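Stop throwing away blurred frames

Most folding pipelines I have worked on drop wrist images that fail a sharpness check. Our Claria planner did this until August, and it cost us up to 300 frames a run. I think the check should go.

The arm moves fastest just before it closes on cloth, so the filter blinds the planner when it most needs to see. A smeared frame still shows where dark fabric ends and wood grain begins, and a grasp needs little more than that. Save the sharp frames for reading prints.
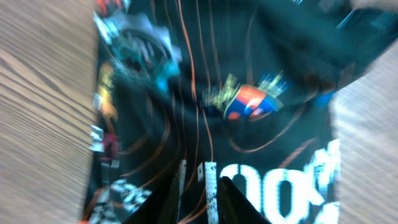

Pandey disagrees, and wrote back that a smeared edge can put the grasp point 17 pixels off – enough to miss a hem. I would widen the error margin and keep the frame.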